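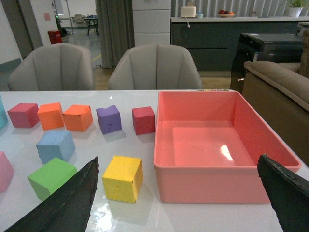 Company > About us > Who we are and what we make

About Postis

Postis makes foam counting and sorting cubes for classrooms, therapy rooms and homes. We also supply the bins the cubes are stored in, the card sets that go with them, and replacement cubes sold singly by color. The company was started by Junpei Amano, who had worked as a foam converter for packaging customers and was asked by a local school whether offcuts could be trimmed into blocks of one size. The offcuts were too uneven. The first proper run was cut from new sheet the following June, and the school took all of it.

We are a small firm. Cutting, checking and packing are done on one floor, and the office is at the end of it.

12 comments | 37 shares

What we make

The standard product is a plain cube with square edges and no printing. Colors are sold in mixed sets or by the single color. The range includes red, orange, yellow, lime, teal, light blue, purple and two pinks. We keep neighboring shades in the range on purpose. Telling red from blue is an early task. Telling orange from a redder orange is a later one, and teachers asked for both to be possible with the same set.

Sets are sold under three names:

Lerico - the classroom set. 300 cubes, mixed colors, with sorting cards.
Zeleke - the small-group set, for tables of up to 4 children. Supplied with one open bin.
Jirkard - single-color refill bags, for topping up either of the above.

The Lerico set was originally packed at 299 cubes, the number that fitted the carton we had at the time. Customers wrote in to say one was missing. We changed the carton.

Materials and cutting

Foam arrives as colored sheet and is conditioned in the cutting room before use. Sheets that are cut straight off the delivery pallet tend to give cubes that are slightly out of square. Each sheet is sliced to thickness, then into strips, then into cubes. The color goes through the full depth of the foam, so a scuffed face does not show a different color underneath.

Foam has an open surface and small pits are normal. A cube with a pit on one face passes inspection. A cube with a torn corner, a face that is visibly out of square, or a color streak wider than the gauge line does not pass, and goes into the seconds bin. Seconds are sold by weight to craft groups.

Cubes will pick up dents and chips with use, mostly along the edges. This does not affect sorting or counting. It does affect stacking, and for tall stacks we suggest keeping a few newer cubes to one side.

Bins

A sorting bin should be open at the top, with a flat floor and walls low enough for a seated child to see over. Rounded floors make cubes settle on their corners and are harder to count in. We stopped supplying bins with lids after the second year. The lids were used as trays and did not come back.

We recommend setting out the cubes on the table first and leaving the bin empty at the start of the activity. Place the bin to one side with working space beside it. The usual sequence is to call a color, place that cube, and continue until the table is clear. Tidying up is then the same activity as the lesson.

Table surface

Foam grips most table tops well enough. Gloss tops are easy to wipe but throw back light from ceiling fittings, and strong glare can make pale colors harder to tell apart. Turning the table or switching off the nearest light is usually sufficient. Cubes should not be left pressed against a sunny window, as pinks and purples fade first.

Cleaning

Hand wash in lukewarm water with mild soap. Squeeze, do not wring. Air dry on a rack with a gap between cubes. Do not tumble dry, and do not return damp cubes to a closed bag. Bins can be wiped with any household surface cleaner that is marked safe for plastic.

Schools and bulk orders

Orders of 400 cubes or more are cut to order and can be supplied in any mix of the stock colors. Please state the mix by color name and quantity. "Assorted" will be packed in equal numbers, with any remainder made up in yellow.

Color names follow our printed card, which was last revised on 6th October. Older cards list teal as "sea green" and lime as "light green". The foam is the same and refills will match as closely as one batch matches another. Some variation between batches should be expected, most of all in the oranges.

Visits

The cutting floor is not open to the public during working hours. Teachers who want to handle samples before ordering can ask the office for a sample bag, which holds one cube of each stock color and a copy of the card. Sample bags do not need to be returned.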